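[Lowvision-home] Re: Dark furniture and dark doors
Print this message | E-mail this message

Pin-yu Chuang wrote:
> We are moving my father to a smaller apartment in November. All the
> doors there are dark brown, and the kitchen counter is also dark. He
> still sees shapes, but small differences are lost for him. My brother
> wants to paint everything white. Is this a good idea, or will it be
> worse? The landlord allows painting if we pay for it.

Dear Pin-yu,

I would not paint everything white. We did this for my mother, and after the painting she could not find the light switches, because they were white too. She also got tired from the glare in the morning. For her it is the difference between two things lying next to each other that helps, much more than how bright the room is.

So please keep the dark counter if it is not damaged. White cups are very easy to see on it. Black coffee in a black cup is the problem, and for this one you only need to buy other cups.

With the doors I would do less than your brother wants. Leave the door brown and paint the frame in a light color, without shine. We paid 325 for the painter and could have saved most of it, as the frames alone are a small job. The handle should also be different from the door. My mother has yellow tape on hers -- not beautiful, but she goes to it directly.

White ball in a gray tray on something almost black, then a pale gray ball with gray-white marble behind it, then a dark paneled door: 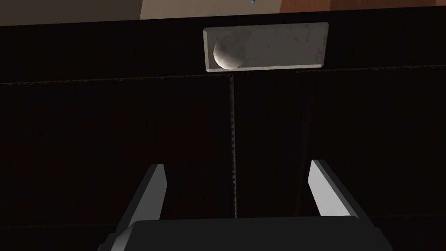
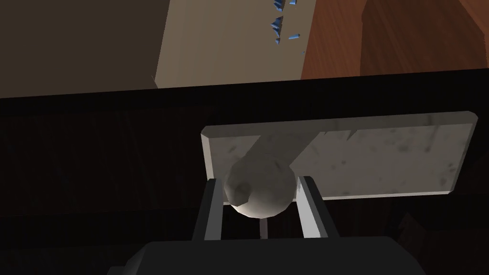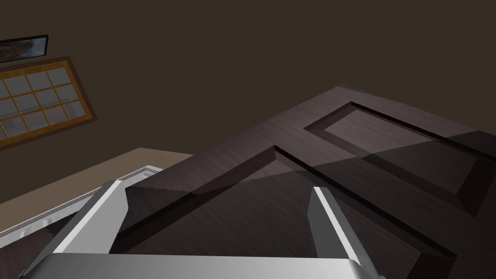

Catarina Vieira wrote to me off the list that light on light is harder for her than dark on dark, and that she stopped using her stone cutting board for onions and garlic for this reason. She now has two boards, one dark and one light, and takes the one that is opposite to the food. She also asks people not to forget the edges of steps.

About lamps: Wai-kit Liao advised a stronger lamp in the hall some time ago, and we tried it. It was good near the lamp, but the shadows on the floor became very hard, and my mother stepped over them as if they were objects. We went back to two weak lamps, one at each end.

One more question to you. Does your father see better in the evening or at noon? Please go with him to the apartment at both times before you decide on any color. With us the hall was fine at noon, and after 3 in the afternoon it was a different hall.

If you want the name of the matte paint, I still have the can in the basement and can look.

With best regards,
Stojan Vukadinović

Print this message | E-mail this message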